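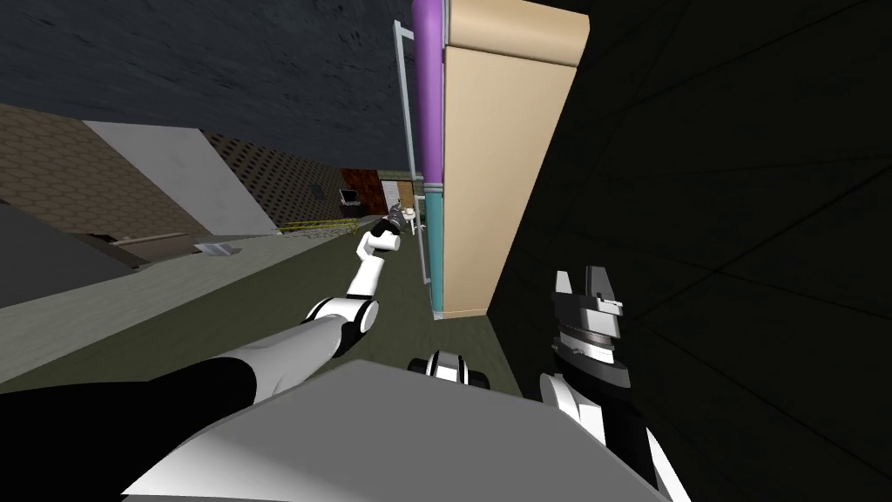
4. Leveling and first start

4.1 Stand the Vikdale cooler at least 70 mm from the wall. Leave the top clear.

4.2 Turn the front feet by hand until the door falls shut on its own from half open. The rear feet are fixed.

4.3 Wait four hours before plugging in. If the cooler was carried on its side, leave it overnight.

4.4 Plug into a grounded outlet. Do not use an extension cord.

Note – the fan runs at full speed for the first 35 minutes. The display shows two bars during this time and the buttons do not respond.

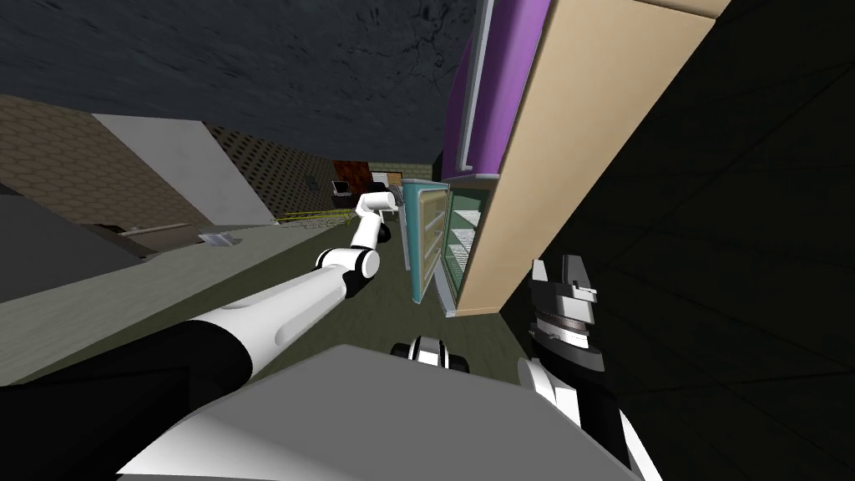
LOADING THE SHELVES

5.1 Set the dial to 3 and let the cabinet run empty until the bars go out.

5.2 Hook each shelf into the rails at the back first, then lower the front. Both clips must click.

5.3 Load the bottom shelf first. Each shelf holds up to 28 kg, spread evenly.

5.4 Keep goods behind the raised line on the shelf edge. Bottles that stick out will stop the door seal from closing.

CAUTION: Never cover the air slots in the rear panel. Ice will form behind it and the cooler must then be switched off and thawed.
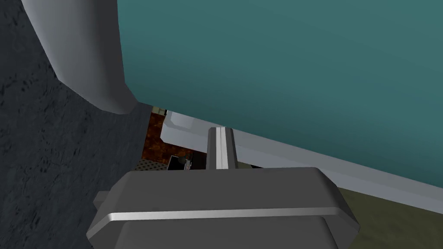 Fig. 6 – Gray housing with silver stripe

5.5 Check the dial again the next morning and turn it up one step if needed.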